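Ticket 496: Cirillo cell, second gripper and spares (purchase request, was "probe intermittent")
Queue: Equipment / Planning
Opened by: Mutua Mollel
Assigned to: Aldo Palumbo
Status: Waiting on quote

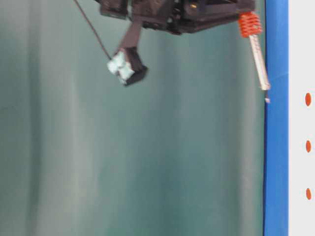 Original report

Mutua Mollel: Opened on Tuesday, August 16, 2022. The sprung probe on the Cirillo arm is missing presses again. It goes to the dotted panel, leans in, and the controller logs either a touch or nothing, depending on its mood. I have reseated the cable and rerun the panel calibration. Same result. We own one probe and one gripper, so while I take it apart, the cell earns its keep as a coat rack.

Requesting: one replacement probe, one complete spare gripper, springs, fingertip pads.

Steps tried so far

Swapped the controller input. No change.
Slowed the approach. Fewer misses, but at that speed the overnight run finishes around lunch.
Ran 1,000 presses with the approach slowed. Seven misses, scattered across the run with no pattern I can find.
Ran another 1,000 at normal speed. Thirteen misses. We quoted Vesside on the assumption of none.

Comment 1

Aldo Palumbo: Before I buy anything, is it the probe or is it the arm? In June we bought a new input card for this cell and the fault stayed exactly where it was. I still have the card. It is a very nice card.

Comment 2

Mutua Mollel: Fair. I clamped the probe in the bench fixture with no arm involved and it still missed. The rod hangs up in its guide partway through the travel. I cleaned it, it behaved for an afternoon, then it went back to its old ways. I'm calling it the probe.

Comment 3

Aldo Palumbo: Then I'll approve the probe today. The spare gripper is another conversation. Pristska sells the probe alone, or the probe with spring and mounting bracket as a kit. Semuvstead sells a whole gripper with the probe already fitted, and their price list reads like it was written by someone who had just met our finance department and liked what they saw.

Please split your list into:
a) what gets the cell running
b) what keeps it running until the new budget
c) what you would like for your birthday

Comment 4

Mutua Mollel: 
a) One Pristska probe kit. Take the kit, the bracket screws on the old one have been in and out so many times they are mostly decorative.
b) A second kit for the shelf. A bag of springs. Two fingertip pads. One gripper cable, the long one. The short one fits right up until the wrist turns.
c) The spare gripper. I maintain this is a (b).

Comment 5

Aldo Palumbo: It's a (c) until you can show me what a stopped day costs. Vesside will ask the same thing if we try to put any of it on their project. Give me hours lost, by fault, since the cell went in. Guesses labeled as guesses are fine. Also, does the Semuvstead gripper bolt straight on? I don't want to find a line for an adapter plate in next quarter's requests.

Comment 6

Mutua Mollel: Hours are in the shared sheet, tab "downtime." The probe is the largest entry. The second largest is waiting for parts, and I would like that noted in the spirit in which it is offered.

Semuvstead say same bolt pattern. I asked for the drawing. They sent a brochure. I asked again.

Comment 7

Aldo Palumbo: Noted, in that spirit. I've read the tab. Decision for now:

Approved: (a) and all of (b), both kits on one order so we pay shipping once.
Deferred: spare gripper. I've put it in the draft budget as its own line, with your downtime figures next to it. No drawing, no order.
Declined: nothing, although I did look.

Please write down the press count when the new probe goes in. If we knew how long one lasted, we could plan for the next one like grown-ups.

Comment 8

Mutua Mollel: Will do. Press counter goes on the cell log, first column. Running at slow speed until the kit arrives, and I've told Vesside to expect the results in the afternoon. Please keep this ticket open until I've done the same 1,000 presses at normal speed on the new probe.

Open items

Order confirmation from Pristska (Aldo)
Mounting drawing from Semuvstead, third request (Mutua)
Repeat press test after fitting (Mutua)
Return or reuse the June input card (Aldo, eventually)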